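Drilura Help Center > Separation and Divorce Forms > Solved tickets

Joint income statement shows my spouse's figures under my name

Status: Solved
Opened by: Fongchan Hemmin
Plan: Shared case, two logins

My husband and I are filing an uncontested divorce and using a shared case so we can each fill in our own half. We live in separate places now and do this from separate computers. He finished his income section last night. When I opened mine this morning, his monthly pay was already filled in under my name, and the employer line said Kramer, where he works. I have never worked there.

I deleted it and typed in my own numbers. The page said Saved. I logged out and back in and his numbers were back. I did this twice in Firefox and once in Chrome with the same result.

The printed packet is wrong too. Page 11 lists both of us with the same job and the same pay. The support estimate at the end comes out to zero, and it should be $300 a month, the amount we agreed on with our mediator. I do not want to sign anything under oath with the wrong income on it.

Things I already tried:
Cleared cookies
Changed my password
Removed the employer line completely (it comes back)
Asked my husband to log out while I edit

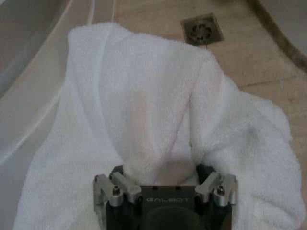
Lieselotte Hamann
Hello Fongchan, please don't sign or file the packet you have now. I can see your case and both sets of entries are still stored, so nothing you typed is lost. The form is reading the wrong set for you. Can you tell me who opened the case first, and whether you used the invitation link in the email or made an account on your own and joined with the case code?

Fongchan Hemmin
He opened it. I got the invitation, but it went to our old family email address, which we both used to read. I clicked the link there and then changed the address to my own under Settings. I don't know if he ever clicked the same link.

I asked him and he says he did, by mistake, before I did. He closed it when he saw my name.

One more thing I noticed. The section on the house has the right names. Same for the cars and the bank accounts. Only income and employer are mixed up, and the health insurance line, which shows his plan for both of us.
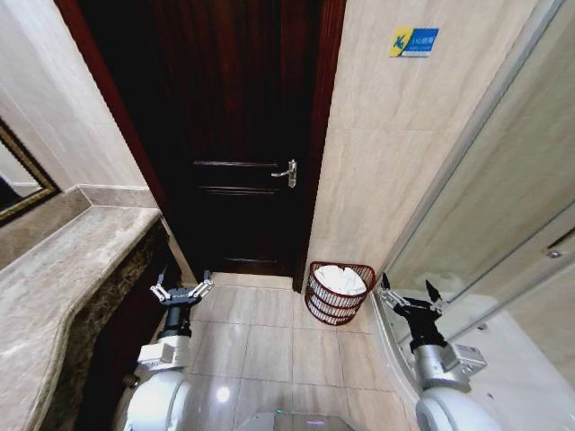

The parenting section does not apply to us, so I can't say if that one works. I left it blank and it has stayed blank.

We would like to have the packet at the courthouse before the end of January if possible. The clerk's office at Wultbridge told me they will not accept a packet with handwritten corrections on the income page.

Lieselotte Hamann
Thank you, that explains it. When the invitation was opened under his login, the case recorded him as both Spouse A and Spouse B for the sections that pull from a personal profile. Income, employer and health insurance all do. Property does not. I've passed it to Pascal to separate the profiles.

Pascal Schmieder
Profiles are separated as of 2:40 p.m. Your last saved income entries are attached to you again. Please do the following in order:

1. Both of you log out.
2. You log in first and open Income. Check every line.
3. Press Confirm at the bottom, even if nothing needs changing.
4. Have him log in and do the same for his side.
5. Make a new packet and throw out the old one. Code 91 in the footer means it's the old version.

Fongchan Hemmin
Income and employer are right now and the estimate says $300. Health insurance still shows his plan under my name.

Pascal Schmieder
That line keeps an old copy until you edit it. Choose None, save, then enter your plan.

Fongchan Hemmin
That worked. He confirmed his side and the new packet has no code in the footer. You can close this.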